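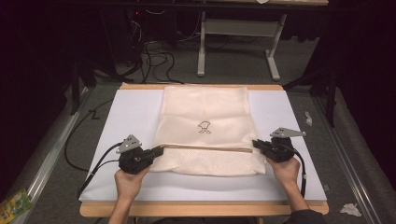 A cream zip bag with a mesh lower panel, laid flat on the worktable.

Lolldale sewing room opens its bag table to everyone

If you have a bag at home with a zipper that sticks, skips or won't close the last inch, Lolldale has a place for it now. The sewing room on Trernlow Street has started a regular bag table, and the first month has been wonderfully busy!

The idea came from Noreen Dogar, who has taught beginner sewing in the room for 6 years. Her students kept turning up with laundry bags, pencil pouches and travel cases they couldn't bear to throw out, and the last half hour of class kept turning into a repair session. In April she asked for a table of its own, and she got one.

"People think a zipper is the hard part of sewing, so they give up on the whole bag," Dogar said. "Then they sit down, lay it out flat, look at it properly, and half the fear goes away. I love that moment."

Flat is the word you hear most at the table. Dogar has everyone smooth the bag out before they touch the slider, with the zipper running straight from side to side and the fabric eased away from the teeth. Mesh bags get extra attention. Mesh stretches in a way that plain cloth doesn't, and when the two are joined along one zipper, the softer side can ripple and catch. Her fix is to hold both ends of the zipper level and look along the tape for a wave. If there is one, the stitching usually needs to come out for a few inches and go back in with the mesh relaxed.

The bags themselves are half the fun. There are gym bags, lunch bags, big quilted things that smell of cedar closets, and plenty of small pouches with drawings on them. The one in our picture has a little cartoon figure in dark outline on the upper half, with a rounded head that could be a mushroom or a helmet — this newsroom is split — and two short legs underneath. A tan zipper divides it from the dotted mesh below.

Sheldon Fehr, a retired bus driver, came in with a shoe bag in the first week and has been back every session. He now handles the seam ripper work for anyone whose eyes or fingers aren't up to it.

"I'd never sewn a thing," Fehr said. "My wife sent me out of the house with a bag and a sandwich. Now I've got opinions about thread!"

He isn't kidding. Ask him about polyester against cotton and you should plan to stay a while.

Supplies are covered through the end of the season thanks to a neighborhood collection that brought in $413. The money went to zippers in mixed lengths, spare sliders, beeswax, needles and a very good pair of small scissors that Dogar keeps in her apron pocket. Hollmann, the fabric shop by the post office, is also taking in leftover mesh and lining scraps at its front counter. Pieces as small as a dinner plate are welcome, and light colors are needed most.

Next up is a make-your-own session. Dogar has drawn up a simple wash bag she calls the Uka, with cloth on top, mesh on the bottom and one long zipper across. It takes an evening if you have sewn before and two if you haven't, and the pattern is free to take home. Blank cream cloth will be on hand, along with fabric pens, so you can add your own cartoon before the pieces are stitched together.

Places for the Uka evening are limited to five at a time so that everybody gets help. Sign up on the sheet inside the front door. The regular bag table needs no sign-up and opens at 5 p.m. Please empty your bag before you bring it, and check the corners for coins.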